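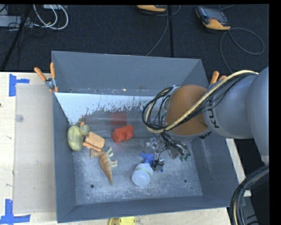 Clearing out the toy bin

January 17, 2023

I put this off through all of the holidays and finally started on the toys this week. The plan was to get everything down to what fits in one bin, and to wash whatever stayed.

The bin is the big gray one I bought at a yard sale in Vunudbridge in June. I paid 3 dollars for it. The bottom is scratched up and the light coating on the back slope has worn through along the lower edge, but it's deep and it doesn't tip. I had it in the garage for months with extension cords in it. It sits on the table fine, and I would much prefer to sort at table height than on my knees.

I started with a small batch. There was the yellow-green duck, the dinosaur with the striped back, a chunky red block-type toy and a light orange one that has been in this house so long I no longer remember what set it came with. I put the spray bottle in with them so I would stop leaving it in other rooms.

The cleaner is nothing special. I use warm water with a little dish soap, shake it, spray the toy, let it sit and wipe it with an old washcloth. For grooves and feet I use a toothbrush. The dinosaur takes longer than anything else because of the legs. Hard plastic can go in the sink if there are no holes in it. Anything with a hole gets sprayed and wiped only. I ruined a bath toy once by soaking it and finding black stuff inside a week later.

Drying is the slow part. I lay two towels on top of the washing machine and leave everything overnight. If I put things away damp, the closet smells, and then I have to do it over.

What stayed and what went

Animals stayed, all of them. They get played with every day and they hold up. Blocks stayed if they were part of a set that still works as a set. Odd blocks went, except the red one, which gets used as a car, a house and a chair for the duck, so I didn't argue.

Puzzles with missing pieces went in the recycling. I had been saving a Kerekes train puzzle with 8 pieces gone, and I can't explain why. Party favors went. Anything with a battery door that no longer closes went too, and I took the batteries out first.

I filled two grocery bags for the thrift shop in Trirkdale. They only take toys that are clean and complete, and they do check, so call before you drive over. It's 40 minutes each way for me and I combined it with the feed store.

I did look at buying a proper storage unit. Mutel has one with pull-out trays that I liked in the store, but it was 379 dollars, and the trays are too shallow for the larger animals anyway. I'll stick with the yard sale bin. It needs a good scrub along the bottom before it goes in the closet, and I may glue some felt underneath so it doesn't mark the shelf.

Still to do: the bath toys, the play food and the box of doll clothes under the stairs. The doll clothes have to be washed in a mesh bag and I can't find mine, so the play food is next.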